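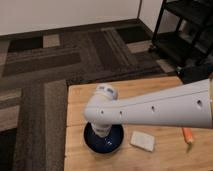 Subject: Re: [nosholm-finishes] Oil over old varnish on a table top

Replying to the list as the same question came in off-list twice in August.

The short version is that penetrating oil does very little over intact varnish. It needs bare fibres. Where the old film is whole, the oil sits on top, stays tacky for a long time and then collects dust. Where the film has worn through, the oil goes in and the patch darkens. You end up with both faults on one surface.

Test first. Put a drop of water in several places and leave it for 4 minutes. If it stands up as a bead everywhere, the film is sound and you should either leave it or take all of it off. If it soaks in where people sit and beads in the middle, the film is going and all of it has to come off anyway. I don't know of a halfway treatment that holds up to daily use.

For stripping I would scrape first and sand second. A card scraper lifts old varnish in dry flakes and does not load up the way paper does. Then 100 grit along the grain, vacuum, and a finer paper if you want it, though I rarely go far beyond 150 under oil. Too fine a surface takes less oil. Wipe with a damp cloth, let it dry overnight, and knock back the raised grain by hand.

Pale timber shows every mistake. Soft tan smudges are the usual complaint on a light top, and there are several possible causes: tea, hand grease, thin spots in the finish, or glue size left from the workshop. They look much alike from above. White spirit on a rag will tell you whether a mark is grease. Tannin stains from tea will not shift with it.

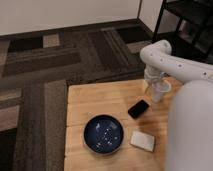
Santino Zapata wrote:
> I have used the Pralodau oil on two tops now, three coats each, and the
> second one went patchy after a winter. Same tin, same rag method. The only
> difference is that I left 66 hours between coats on the first and a single
> night on the second, in a cold room. Is it the gap or the cold? Also the
> tin says nothing about wiping off the excess and I would like to know how
> long people wait.

Both, I think, but mostly the cold. These oils cure by taking up oxygen and the rate drops a good deal in an unheated room. A second coat over a half-cured first one seals it in, and the underneath stays soft. Go by feel and not by the clock. If a clean white cloth drags or picks up colour, wait.

On the excess: wipe at 20 minutes in a warm room, longer if it is cold, and wipe until the cloth comes away nearly dry. Lay the rags out flat outdoors to dry before you bin them – they can catch fire if left in a heap.

I have not tried the Bustos version, so cannot compare. If anyone at Histthorpe has a top with a few years on it, please post what you used and how many coats.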